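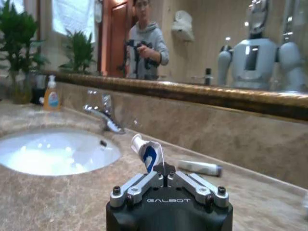

NAGANO, October – Section 2: Fitting and setting up the Zostard under-sink water filter

Read this section through before you shut off the water. The filter mounts inside the vanity cabinet and treats the cold supply only. It must not be connected to the hot line. The hoses in the kit are not rated for it.

You will need an adjustable wrench, a Phillips screwdriver, a pencil, a bucket and an old towel. The kit contains the filter head, one cartridge (part 3266), the wall bracket, two braided hoses, a tee valve and a bag of screws and washers.

Before you start

1. Clear everything out of the cabinet, and move toothpaste, cups and soap away from the faucet so that you can reach it from above.

2. Close the cold shutoff valve under the sink. Turn it clockwise until it stops. Do not use a wrench on the handle. Old valves can shear at the stem.

3. Open the cold tap and let it run until the flow stops. Leave it open.

4. Put the bucket under the supply hose. Some water will remain in the line.

CAUTION: If water keeps running after the shutoff is closed, the valve is worn. Close the main valve to the house and have the shutoff replaced before going on.

Mounting the bracket

5. Hold the bracket against the side wall of the cabinet with the arrow pointing up. Leave at least 200 mm of clear space below it, or the cartridge will not come out when it is time to change it.

6. Mark the screw holes with the pencil. Check that the drawer slides and door hinges do not cross the marks.

7. Drive the screws until the bracket is snug. In particle board, stop as soon as the heads touch. The screws strip easily.

8. Hook the filter head onto the bracket and push down until it clicks.

NOTE: The bracket may go on the left or right wall. The hoses reach either way in most cabinets. For a longer run, order the Trukton extension hose, part 178. Do not join two short hoses with a coupling.

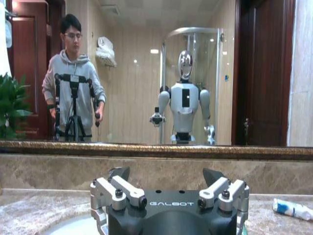

NAGANO, October – Connecting the hoses and first use

9. Unscrew the faucet supply hose from the cold shutoff. Thread the tee valve onto the shutoff by hand, then tighten it a quarter turn with the wrench.

10. Connect one braided hose from the tee to the port marked IN. Connect the other from the port marked OUT to the faucet supply hose. Check that a rubber washer is seated in each fitting.

11. Remove the plastic cap from the cartridge. Push the cartridge up into the head and turn it to the right until the two lines meet.

CAUTION: Do not use thread tape or pipe compound on fittings with rubber washers. It keeps the washer from seating and the joint will drip.

12. Close the cold tap. Open the shutoff slowly and look at each joint. If one is damp, close the shutoff and tighten that joint slightly.

13. Open the cold tap and let the water run for 2 minutes. It may look gray or cloudy at first. This is fine carbon dust and is harmless, but do not drink it.

14. Wipe all the joints dry and lay a sheet of paper towel in the bottom of the cabinet. Check it again the next morning. A slow leak will show as a spot on the paper.

If the flow is weak

Make sure the shutoff is fully open. If it is, unscrew the aerator at the tip of the faucet and rinse it. Grit knocked loose during fitting often ends up there – more so in older houses. If the flow is still weak, check that neither hose is kinked behind the drain trap.

Cold weather

In a house that will stand unheated, remove the cartridge and drain the head. A cartridge that has frozen must be thrown away, even if it looks sound.

Cartridge changes are covered in Section 3.

Filed under: Manuals & Guides / Bathroom / Water Filters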